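Flat folding

Flat folding is a way of putting away clothes and household cloth in which each piece is laid on a level surface and doubled over until it forms a rectangle. It is usually set against rolling, hanging and file folding, in which the finished piece stands on its edge. Manuals and storage companies make large claims for it, few of which have been tested with any care.

Surface

Most guides call for a hard table. In ordinary homes the work is done on a bed, which is large and close to the closet. Writers on housekeeping object that a mattress gives under the hand and that a quilt shifts, so that creases wander. The objection has some force for dress shirts. For trousers, blankets and heavy cotton it is hard to see what difference it makes, and the guides that repeat it offer no comparison.

Method

The piece is spread out, smoothed from the center and folded lengthwise, then folded across into halves or thirds. Thick fabric resists the last fold and tends to spring open at the corners. A loose flap can be tucked under or left alone. Toshiko Sugiyama's handbook "The Level Shelf" gives 4 folds as the limit for heavy cloth, a rule often quoted as if it were settled. The book does not say how the limit was reached, and it plainly depends on the size of the piece.

Thick khaki-tan fabric folded on a striped quilt, with one end pinched up and a flap hanging loose.
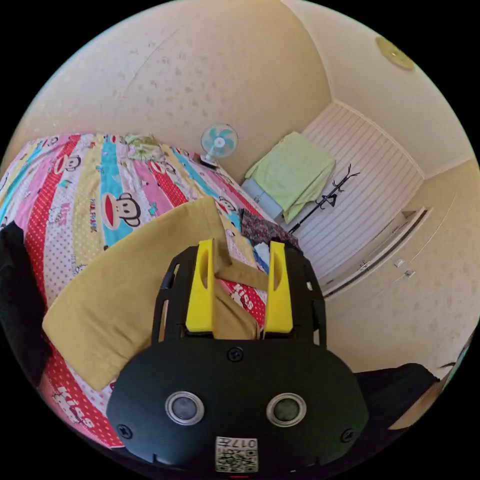

Claims about space

The storage firm Brandari has stated that flat folding frees 60 percent of a drawer. The figure appears in its catalog for the Flekix divider, a product it sells, and the catalog does not name the method used for comparison. A stack of folded cloth contains the same cloth as before. Some air is pressed out, but much of the apparent gain may come from the sorting and discarding that people do at the same time.

Claims about wear

It is often said that folding along the same line weakens fabric. The Negi household guide puts the danger point at 100 foldings, again without a source. Sharp creases in stiff or coated cloth can become lasting marks. Whether everyday cotton suffers in normal use is another matter, and washing is a far more likely cause of wear.

See also

File folding
Linen closet
Stisside shelf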